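Looking after your woollies: what I do with jumpers, blankets and the odd moth
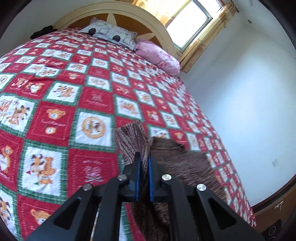

I've been knitting and wearing wool for 38 years now, and in that time I've shrunk, stretched and felted just about everything you can (including a lovely cardigan I'd only finished in February, which came out of the machine fit for a teddy bear). So these are the things I do now, in no particular order, and most of them cost next to nothing.

Wash less! I air mine on the bed with the window open for an afternoon and that sorts out most things, even cooking smells. If there's a mark on the front I dab it with cool water and a drop of washing-up liquid on an old flannel. A whole jumper rarely needs a soak more than once or twice in a winter.

When it does need one, I use the bath. Cool water, a capful of wool wash, swish it in before the jumper goes anywhere near, then push the jumper under and leave it alone for twenty minutes. No rubbing, no wringing. I let the water out with the wool still in there and press it against the side of the bath to get the worst of it out. Lift it with both hands underneath, as wet sleeves will grow down to your knees if you let them dangle.

Then comes the towel trick. Lay it flat on a big towel, roll the whole lot up like a Swiss roll and kneel on it. I usually need a second towel for anything chunky. After that it goes flat on the airer, patted back into shape, and I turn it over before bed.

Bobbles: I bought an electric shaver from the market at Grumthorpe and it chewed a hole in an elbow within a week, so I've gone back to a little comb. Pull the knitting taut over your hand and go gently in one direction. Soft merino bobbles worst for me, and the scratchy stuff from Nellberg hardly at all, so do think about that before you spend money on something very soft.

Moths are my great enemy. Anything I'm putting away for the summer gets washed first, folded, and sealed in a zip-up bag. Cedar balls smell nice but I wouldn't trust them on their own. If I find a hole, the jumper goes in a freezer bag and then into the freezer for 2 weeks, under the peas, and I hoover the drawer right into the corners. Do check the bottom of the wardrobe too, and behind it if you can shift it.

Never hang a jumper, by the way. You get those silly points on the shoulders and they're a devil to steam out. Fold the arms in, fold in half, heavy ones at the bottom of the pile.

For mending I keep a shoebox of odds and ends of yarn, and a darning mushroom that came from a junk shop in Wamton. Small holes I darn on the same evening, otherwise they're big holes by the time I get round to it!

Next time I'll do blankets and eiderdowns, including how I get mine dry in a house with no tumble dryer.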